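Was nach der Feier vom Strauß bleibt
Schnittblumen trocknen, pressen und aufheben: ein Besuch in einer Werkstatt, die davon lebt

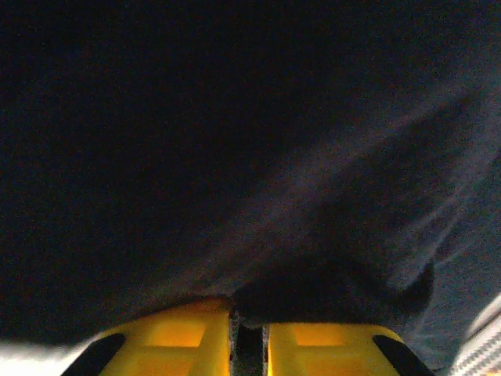
Die meisten Sträuße kommen zu spät. Elínborg Bach sagt das ohne Vorwurf, sie hat sich daran gewöhnt. Die Kundin heiratet, der Brautstrauß steht zwei oder drei Tage in der Küche, dann fällt jemandem ein, dass man ihn behalten könnte. Bis dahin haben die Rosen braune Ränder und die Freesien sind durchsichtig geworden. »Am besten ist der Morgen danach«, sagt Bach. »Mit nassen Stielen, in einem Eimer, und bitte nicht in Folie.«

Bach führt die Werkstatt Kárason, benannt nach dem Vorbesitzer, der hier Trockenkränze für den Großhandel band. Als sie den Betrieb übernahm, gab es noch 44 Regalmeter Strohblumen und Statizen. Das Kranzgeschäft hat sie nach einer Saison aufgegeben. Heute konserviert sie Blumen, die andere Leute gekauft oder geschenkt bekommen haben: Brautsträuße vor allem, dazu Gestecke von Taufen und runden Geburtstagen und in den letzten Jahren immer öfter Trauerfloristik.

Im vergangenen Jahr gingen 2.164 einzelne Blüten durch ihre Hände, so steht es im Auftragsbuch, das sie mit Bleistift führt. Abgerechnet wird nach Blüte, deshalb die genaue Zahl. Eine Pfingstrose kostet mehr als eine Nelke und macht auch mehr Ärger.

Drei Verfahren, drei Ergebnisse

Das älteste Verfahren ist das Aufhängen. Kopfüber, dunkel, trocken, mit etwas Luftbewegung. Rosen brauchen dafür zwei bis drei Wochen, Schleierkraut oft weniger. Die Blüten schrumpfen und dunkeln nach, aus Rot wird fast Schwarz, aus Weiß ein Elfenbeinton. Wer das mag, kann es ohne jede Ausrüstung zu Hause machen. Bach rät, die Stiele in kleinen Bündeln aufzuhängen. Im ganzen Strauß bleibt die Mitte zu lange feucht und schimmelt.

Das zweite Verfahren ist das Trocknen in Kieselgel. Die Blüte wird bis zum Rand eingebettet und das Gefäß luftdicht verschlossen. Für eine mittelgroße Rose rechnet Bach mit 500 Gramm Granulat. Form und Farbe bleiben besser erhalten als beim Aufhängen, dafür nehmen die Blüten später leicht wieder Feuchtigkeit aus der Luft auf. Sie gehören deshalb unter Glas. Beim Einfüllen entscheidet sich alles: Das Gel muss zwischen die Blütenblätter rieseln, ohne sie zu verschieben. Bach nimmt dafür einen Teelöffel und einen weichen Pinsel und arbeitet von außen nach innen.

Das dritte ist das Pressen, und damit verdient sie inzwischen das meiste Geld. Gepresste Blüten lassen sich rahmen, sie brauchen wenig Platz, und man kann einen Strauß auf mehrere Bilder verteilen, wenn in der Familie jeder eines haben möchte. Dicke Blüten nimmt Bach auseinander, presst die Blätter einzeln und setzt sie auf dem Karton wieder zusammen. Bei einer gefüllten Rose dauert das einen halben Nachmittag. Das Papier wird in der ersten Woche täglich gewechselt, danach jeden zweiten Tag.

Was sich eignet und was nicht

Gut haltbar sind Rosen, Rittersporn, Nelken, Hortensien und fast alle Gräser. Rittersporn behält sein Blau über Jahre, wenn er dunkel getrocknet wurde. Hortensien sollten schon am Strauch etwas fest geworden sein. Im Juni geschnitten fallen sie meist zusammen, ab dem Spätsommer gelingen sie fast von selbst.

Schwierig sind Lilien, Callas und Orchideen, überhaupt alles mit fleischigen Blütenblättern und viel Wasser. Tulpen gehen im Kieselgel, verlieren aber gern einzelne Blätter, die dann wieder angeklebt werden müssen. Bei Gerbera rät Bach ab. Die Zungenblüten rollen sich ein, und der Kopf bricht vom Stiel. Wer trotzdem darauf besteht, bekommt sie gepresst.

Vor zwei Jahren hat sie sich an der Gefriertrocknung versucht, mit einem gebrauchten Gerät der Firma Tovard. Die Ergebnisse waren schön, gerade bei weißen Rosen. Ein Durchlauf dauerte allerdings zwölf Tage, und die Stromrechnung machte jeden Auftrag zum Verlustgeschäft. Das Gerät hat sie weiterverkauft. Für Kundinnen, die es unbedingt so haben wollen, gibt sie die Sträuße an den Betrieb Sovato weiter, der größere Kammern hat und mehrere Aufträge zusammen fährt.

Glas, Licht, Staub

Konservierte Blumen halten nicht ewig, und Bach schreibt das auch in jeden Auftrag. Fünf bis acht Jahre sehen sie gut aus, danach verblassen sie merklich. Am schnellsten geht es im Südfenster. Badezimmer und Küche scheiden wegen der Feuchtigkeit aus. Unter Glas sammelt sich kein Staub, offen stehende Sträuße kann man mit einem Föhn auf kalter Stufe abblasen — aus einem guten halben Meter Abstand, sonst fliegen die Blätter mit.

Für Rahmen verwendet sie Glas mit UV-Filter und säurefreien Karton. Die tiefen Kästen für Kieselgelblüten kommen von Cotach und haben eine Dichtung im Deckel. Billigere ohne Dichtung hatte sie früher auch im Angebot. Nach einem feuchten Herbst kamen mehrere davon mit schlaffen Blüten zurück.

Angenommen werden Sträuße nur nach Anmeldung, in der Hochzeitssaison am besten vier Wochen vorher. Eine Trauerfloristik nimmt Bach auch ohne Termin an. Die Wartezeit bis zum fertigen Rahmen liegt im Sommer bei über 2 Monaten, im Winter geht es schneller.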